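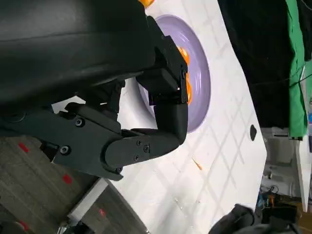

Getting the Table Ready for Fall

Every year, right when the stores start filling up with orange, I get letters asking how to decorate a table that people still need to eat at. Start by clearing everything off and wiping the top down with warm water and a drop of dish soap. Shiny white tops show every smudge, so go over it again with a dry cloth and then bend down and look across it toward the light. You'll see what you missed!

Small pumpkins look their best on a plain plate with a bit of a rim. I like purple under orange myself (my neighbor Philomena Cullinane thinks I'm crazy), and a plate means you can lift the whole thing out of the way at suppertime. 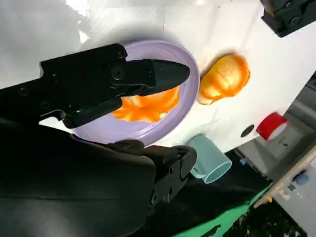
Lavender plate, light blue cup and plenty of orange on a white tabletop.

If yours are real, brush off the dirt and keep them away from the radiator, and check the bottoms every few days for soft spots. Pretend ones only want a damp cloth.
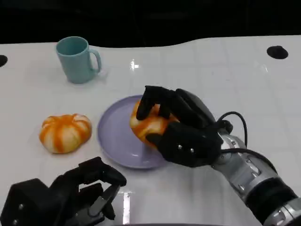 Then leave some open space, please. One mug and 2 little pumpkins are enough for a small table, and you still have somewhere to put your elbows. When the season's over, wrap the pretend ones in old dish towels and put them in a shoebox with the lid labeled, or you'll be hunting for them next year the way I did.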